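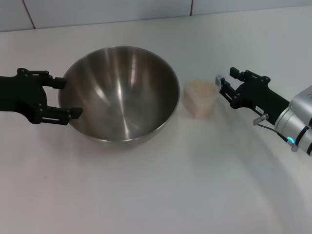
Bench, steel bowl, gripper at the rim.

Nov 11, 2021

Leak day for the harbor crawler, again. Pressure housing no. 2 went into the tank at Amholm after breakfast and came out with a teaspoon of water in it, which is a teaspoon more than the drawing allows. Dye says the cable gland on the rear leg pair. I had money on the lid seal, so I owe the coffee tin.

Pulled the gland and found the O-ring pinched on one side. It is the same size we ordered in September from Sedville, except that the bag says one thing and the calipers say another. Swapped in one of the old Messina rings, greased it, torqued it in two passes. Back in the tank for 26 minutes at full test pressure. Dry. Left it in over lunch out of spite. Still dry.

Leg motors: 3 is still noisy on the way down. Sounds like a coffee grinder with opinions. Current draw is normal, so I wrote "monitor" on the sheet, the traditional word for "later."

Heading log filled up at line 2379 and started writing over itself. Whoever set that limit, please raise it. (It may have been me. Raise it anyway.)

Tudunstead want the crawler on their slipway before the ice. Told them nearly ready, and then went and looked at the tether, where the jacket has a nick a hand's width from the connector. Taped for now. Do not dive it on tape.

To do:
- measure every ring in the Sedville bag
- re-terminate tether
- drain tank, the filter smells
- find the good torque wrench, last seen under the winch manual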